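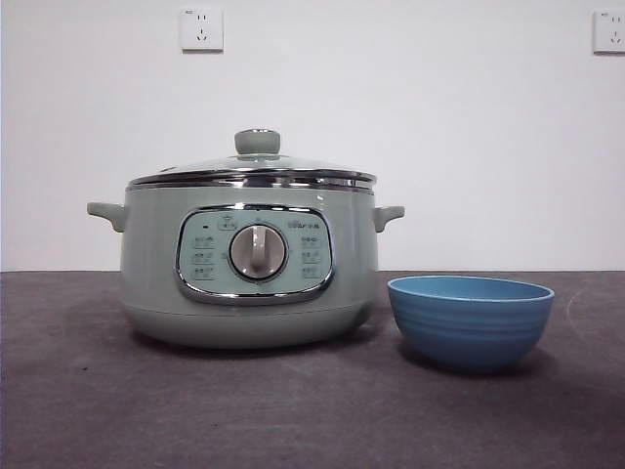

Ein Topf mit Stecker: Bilder aus der Teeküche

Seit April steht bei uns in der Teeküche am Ende des Flurs ein elektrischer Kochtopf. Angeschafft hat ihn Caroline Okoth, gefragt wurde ich nicht, und ich hätte wohl auch abgeraten. Wir haben zwei Herdplatten, einen Wasserkocher und eine Mikrowelle, die nach Fisch riecht. Wozu dann noch ein Gerät, das im Grunde ein Topf mit Kabel ist? Ich habe mir den Neuzugang trotzdem angesehen. Zum Vergrößern bitte auf das Bild klicken.

Bild 1: Der Kochtopf mit blauer Schüssel

Blasses Salbeigrün, Glasdeckel mit silbernem Rand, dazu ein Knauf im selben Grün. Schön ist er, das gebe ich zu. Ob man für Schönheit einen halben Meter Arbeitsfläche hergeben muss, ist eine andere Frage.

Zur Bedienung

Ein großer Drehknopf in der Mitte, links und rechts davon je drei Beschriftungen auf Chinesisch. Von uns liest das keiner. Oduor Khaemba hat einen Zettel mit Übersetzungen geschrieben, und bei zweien davon steht ein Fragezeichen. Ich drehe deshalb immer auf dieselbe Stellung und warte ab. Bisher wurde es jedes Mal Suppe, auch als es Reis werden sollte.

Zu den Griffen

Kurze Stummel an beiden Seiten, in der Gehäusefarbe. Zum Umstellen auf dem Tisch reicht das. Mit vollem Topf durch den Flur zu laufen, würde ich mir zweimal überlegen - Wafula Nyanda macht es trotzdem und hält das für eine Frage der Haltung.

Zum Deckel

Glas, man kann also zuschauen. Das wird gern als Vorteil genannt. Nach fünf Minuten ist er bei uns beschlagen, und dann hebt ihn doch wieder jeder hoch, der vorbeikommt, und fragt, wann es fertig ist.

Zur Schüssel

Blau, und farblich passt sie für meinen Geschmack nicht recht zum Topf. Hanna Bielecka findet, genau das sehe gut aus. Für eine Portion Linsen taugt sie jedenfalls, für zwei eher nicht. Wer sie benutzt, spült sie bitte auch.

Zum Verbrauch

Caroline rechnet vor, dass wir gegenüber der Kantine in einem Jahr fast 900 Euro sparen, alle zusammen. In der Rechnung kochen wir allerdings an jedem Arbeitstag, und niemand holt sich zwischendurch ein Brötchen. Ich habe gestern um halb eins ein Brötchen geholt.

Der Topf bleibt vorerst stehen. Rezepte, die in 30 Minuten fertig sind und ohne Anbraten auskommen, bitte an die Pinnwand neben der Tür. Linsen haben wir schon genug.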